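What the arm means for Bench 4

I've worked at Clidura for long enough that people ask me what's changing before they ask the managers, and lately the only question I get is about the arm. My sister asks. The chap who does my brakes asks. So I'm going to write it all down once and then send everybody the link!

For anyone new here, we make up kits. A customer orders a set of rods, spacers and fittings, and someone on Bench 4 picks the bits, lays them out, checks them against the sheet and boxes them. On a full shift we'll do 200 kits between us. I did that job for years before I moved over to planning, and my wrists still remember it (the left one mostly, on cold mornings).

Since the spring we've had a simulator running on the big screen in the planning office. Before any real machine goes near the bench, every move gets tried on the computer first, with a pretend table and pretend parts, and those of us who know the job are asked to sit and watch and be rude about it. I'm good at that bit.

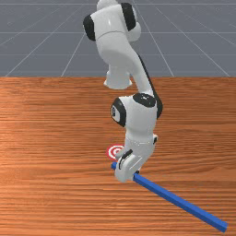
Page last changed: September 29, 2025

The long parts were where we started, and they're where the arguments started too. When I pick up a long rod I take it near the middle, without thinking, so it balances. The arm has it right by one end, with the rest of the blue rod stretching away across the table. Pallavi Pathak, who runs the simulator side for us, had been treating the grip as a thing you could put wherever was handy for the target. I told her that if a new starter picked one up like that I'd expect the far end to swing round and clout the person next to them. She wrote it down and asked me how much room I'd want on each side, and I realised I'd never once had to say it out loud. I just knew. Everybody on the bench just knows, and none of it is on the job sheet.

That has been the oddest part of the whole business for me. We've spent months putting into words things that people have been doing with their hands for years. How hard you squeeze a fitting. Which way you turn a part so the next person can see the number. Why you never put the small bits down first. The job sheet for a standard kit used to be 4 lines long, I'm not joking, and it's now a folder. Some of the older hands found it a bit insulting at first, being asked to explain how to pick something up, and I understood that. Then a few of them got properly into it and now you can't shut them up.

Now, what changes for people. I'll say what I know and leave out what I've only heard by the kettle.

There are 33 of us across the benches. Nobody's contract has changed and we've had that in writing, which I asked for and would ask for again. What has changed is the plan for the shifts. The first machine will take the long-part kits, so the people who did those move to mixed kits and checking. Checking pays a little more. It's also a lot more sitting down and staring, and that doesn't suit everybody. One of the women I trained with told me she'd rather lift boxes all day than look at a screen for an hour, and I don't think an extra bit in her pay packet is going to change her mind. I've raised it. The answer so far is that people can swap back and forth each week, and I'd like to see that on a rota before I believe it.

Our Flellwood site went through the same thing before us and I spent a day over there in the summer, asking nosy questions. The people I spoke to were mostly fine with it. Their main moan was about the breaks. When you're working next to other people you all slow down together and somebody puts the kettle on, and when you're feeding a machine you don't. They had to go and ask for their tea break back! I came home and put that at the very top of my list for our own meetings, in capitals.
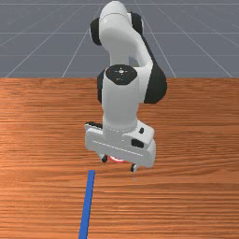 I went into all this thinking my job would be to stick up for the bench, and a lot of what I do now is teaching. Every other afternoon I take whoever fancies it up to the office and we go through the runs together, and Pallavi stops it whenever anyone shouts. People who've never touched a computer at work have turned out to be brilliant at it. They look at it the way they'd look at a trainee. With the hand over the red part you can hardly see the part at all, because that wide white casing covers most of it, and one of the lads asked straight off how the checker was meant to tell if it had hold of the thing properly. Good question. That went on the list as well, and we're now talking about where the checker ought to sit, which I'd much prefer to sort out while the table is only a drawing on a screen.

The training itself is being done through Jarolari, two mornings each, paid, in work time. I did mine early so I could moan about it with authority. The first morning was too much talking. The second was good, we got to stop and restart runs ourselves and fill in the fault log, and I only filled it in wrong twice. If you're down for September, bring a jumper, the room is freezing.

A few people have asked me on the quiet whether I'm on the company's side now. I don't know how to answer that except to say I still eat my lunch with the same people. I want the long-part kits off the bench because I've seen what they do to wrists and shoulders. I also want whoever used to do them to have a job they can stand. Both of those are in my notes for every single meeting, and Pallavi has started reading them out before I can.

Next meeting is about the rota and the tea breaks. If you've got something you want raised, catch me in the canteen or leave a note in my tray (the green one, the blue one belongs to Uniyal deliveries and they will throw it away).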